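Dry hands in winter: what helps and what doesn't

Every January our counter at Plovanness fills up with people holding out their hands. The knuckles are red, the skin at the fingertips has split, and most of them have already tried two or three creams from the back of a drawer. Cold air outside and heated air indoors both take water out of the skin, and hands get washed more than any other part of the body.

Morena Fabbri, who runs the skin clinic upstairs, saw more cracked hands in December than in the whole of the autumn. Few of them needed a prescription. Most needed a change of soap and a thicker cream, used more often.

Why hands suffer first

The skin on the backs of the hands is thin and has few oil glands. The palms have none at all. What protects them is a layer of fats between the outer cells, and hot water and detergent strip this away quite quickly. Once it has gone, water escapes, the surface stiffens, and bending a finger can be enough to open a small crack.

People in some jobs get it worse. Hairdressers, nurses, cooks, cleaners and anyone with a baby in nappies will know this already. So will people who work with plaster, paper or cardboard, all of which draw moisture out of the skin.

Washing

Use lukewarm water. Hot water feels good on cold hands but does the most damage. Choose a wash without perfume, or a soap substitute, and rinse well, especially under rings. A ring that traps soap can leave a sore patch that looks like an allergy to the metal. Take it off for a few days and see if the patch settles.

Pat the hands dry with a soft towel and go between the fingers. Hot air dryers are fine if you stay until your hands are dry. Most people don't, and walk out into the cold with wet hands.

Alcohol gel stings on broken skin, but on hands that are not visibly dirty it is often kinder than repeated washing. Look for one with glycerin in it.

Choosing a cream

The main thing is how greasy it is. Lotions are mostly water and suit summer or mild dryness. Creams are thicker. Ointments are thicker again and work best on cracked skin, though they leave fingerprints on everything.

Ingredients worth looking for are glycerin, urea, ceramides, white soft paraffin and dimeticone. Urea is good for rough, thick skin but it can sting on open cracks, so leave it until they have closed. Perfume and essential oils add nothing useful and are a common cause of rashes.

Price is a poor guide. Concetta Lombardi, our pharmacist, keeps a plain tub of the Bodard ointment next to the till for her own use, and it is one of the cheapest things we sell. The Benedetti hand cream is nicer to wear in the daytime and sinks in faster. Buy the one you will use.

A simple routine

1. Put cream on after every wash, while the skin is still slightly damp. A blob the size of a hazelnut does both hands. Start with the backs, then the knuckles, then around the nails.

2. Wear rubber or vinyl gloves for washing up and cleaning, with cotton liners if you will be longer than a few minutes. Turn them inside out to dry.

3. Wear warm gloves outdoors from the moment you leave the house. Wool can itch on sore skin, so try a cotton or silk layer underneath.

4. At bedtime, use ointment generously and sleep in cotton gloves. Do this for a week before deciding whether it works. Keep a small tube at your desk or workbench as well, so that you are not relying on the one at home.

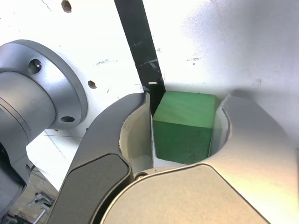 When to ask for help

Come and talk to us if there has been no change after two weeks. See a doctor sooner if the skin is weeping, crusted, hot or swollen, if there are small itchy blisters along the sides of the fingers, or if the soreness keeps you awake. These can be signs of infection or eczema, and more moisturiser alone will not clear them.

If your hands improve on holiday and get worse when you go back to work, mention it. Something you handle there may be the cause, and a patch test can often find out which.

One safety point about ointments. Creams containing paraffin, and plenty of those without it, soak into cloth and make it catch fire more easily. Keep cotton gloves and sleeves away from the hob, candles and cigarettes, and wash them often - though washing may not remove all of it.

Hand checks at the shop

Chidubem Oyelaran will be doing free hand checks in the consultation room on January 11, 2025. There is no need to book. Please bring whatever you are using at the moment, including the soap.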